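The Lever
By Hajnalka Medve
Sun 30 June

Ildikó had pushed the lever 122 times since morning, and her wrist was tired. The machine at Fevano was learning the job from her hands. In August it would go to the shop in Tondcombe and work alone.

"Can it wipe a table yet?" her mother asked on the phone.

"Not well."

"And fold a shirt?"

"Badly, Mama. One sleeve." 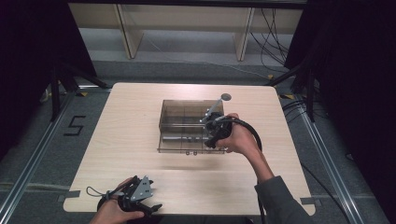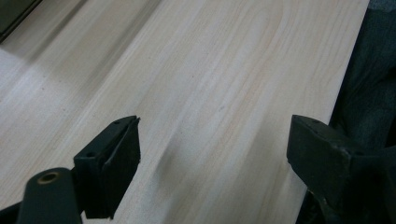 Her mother was quiet for a moment. She had worked 38 years in the Szabó laundry and she still ironed pillowcases.

"Then tell it to come to me," she said. "I will show it once. If it does not learn, it can carry the basket."

Ildikó laughed and said she had to go back. She had 17 more to do before lunch.

Recent stories
The Night Shift at Sestosent
Soup for Two
My Uncle's Ladder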